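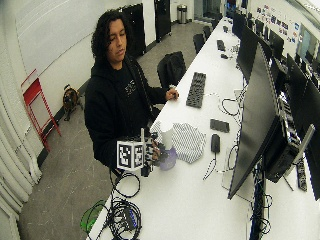

Monday, May 21, 2018

Quick one tonight, bread's in the oven and I have to be up at 5.

So. The move. We're in. Mostly. Boxes in the hallway still, a mattress on the floor, no curtains in the front room so the whole street knows what I eat for tea. But we're in and I've got keys and the hot water works if you run the kitchen tap first. Don't ask me why. Snædís worked it out on day two by accident.

Things I've learned, for anyone doing the same this year.

Label the boxes on the side. Not the top! I labelled every single one on the top, very neat, with colours, and then we stacked them. Spent Saturday lifting boxes off boxes looking for the kettle. It was in the one marked Bathroom.

Get the van for longer than you think. We had ours from Skudby Hire till noon and noon came when the couch was still wedged in the stairwell. Late fee was 40 bucks, fair enough, the bloke was decent about it. Damir took the legs off the couch in the end with a butter knife. One of the legs is still missing so we've got a cookbook under that corner. Works fine. A bit of a lean if you sit on the left.

Change of address. Ugh. I started a list in February like a good organised person and then lost the list. Bank done, rego done, library done. Dentist not done. I keep remebering another one when I'm in the shower. Mail redirection is worth the money, just pay it.

The garden, though. I wasn't expecting to care. Rental ad said "low maintenance yard" and I pictured concrete. There's a lemon tree! Old one, scabby bark, covered in fruit. Gave a bag to the neighbour on the left and got a jar of pickled something back, haven't opened it yet. Also a patch by the back fence that must've been veggies once because there's parsley coming up through the grass all by itself. Want to get broad beans in before it gets properly cold. Probably too late for garlic? Someone tell me. My mum says no, the internet says yes and no.

Neighbourhood so far. Good bakery, shuts at 2, learned that the hard way. Bus is every 25 minutes and it's either early or it's not coming. Dog two doors down called Camargo, enormous, grey round the muzzle, sits on the footpath and leans on people. Have been leaned on four times. Favourite thing about the whole suburb to be honest.

Work is further away now, that's the one bit I'm not keen on. I've been reading on the bus so it's not wasted. Finished the lighthouse book, didn't love the ending, will do a proper post on it when I can find the thing. It's in a box. Probably the one marked Kettle.

Still need: a bath mat, curtain rod for the front room, something to put shoes on, a second set of keys cut. If anybody local is chucking out a bookshelf let me know, any colour, I'll paint it. Can't fit anything wider than the stairs, see above re couch.

Oven timer's going. Bread looks a bit flat, new oven runs hot at the back I think. Will eat it anyway. More on the weekend if the internet guy turns up, I'm typing this off my phone so excuse the speling.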